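Week three of the laundry robot in the back of the Sitlow shared workshop. I said in March that this would not work. I am still saying it, with slightly less volume.

1/ The plan, for new people: two arms, a black top-loading washer, a bag of clothes. The arms put the clothes in the washer. That's the whole plan. Nicanor Jaramillo calls it "phase one." I call it a chore I can do in a minute with a podcast on.

2/ Lid open, something red to grab. We always start with red because it stands out against everything else in there.

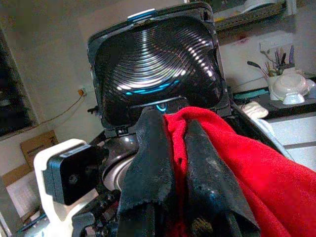
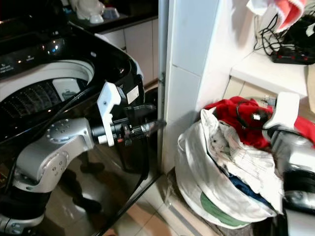 3/ What the build has cost so far

$1,221 in parts, and that's with the arms bought used. The brackets are the cheap bit — white plastic, printed overnight, reprinted when one cracks. I priced a person doing my wash for a year and stopped halfway because it was getting embarrassing.

4/ The fingers. Bare plastic slid right off cotton, so they got wrapped in black padding. Grip got better. The padding is now wearing ragged, so I've swapped a slipping problem for a re-wrapping problem. Natalia Cárdenas says that's called maintenance. Fine.

5/ Numbers, for those who keep asking. We have logged 390 tries at picking up one item. I'm not posting a success rate until we agree on what success is. Nicanor counts a sleeve hanging over the rim. I don't.

6/ Cables. Every time an arm swings over the drum there's a wire I don't like the look of. Clips are on the list. They've been on the list since March.

7/ Somebody replied that we only need more practice runs, 1,000 or so, and it'll "just click." Maybe. I'd like to see it do socks first. Socks go to the bottom of the bag and stay there.

8/ Things I'll admit: it's gentle with fabric, and it hasn't hurt the washer. I expected at least a scratched lid by now.

9/ Next up is new finger wrap and those clips. If it loads a full bag without one of us reaching in, I'll buy lunch — Nicanor has already picked the place.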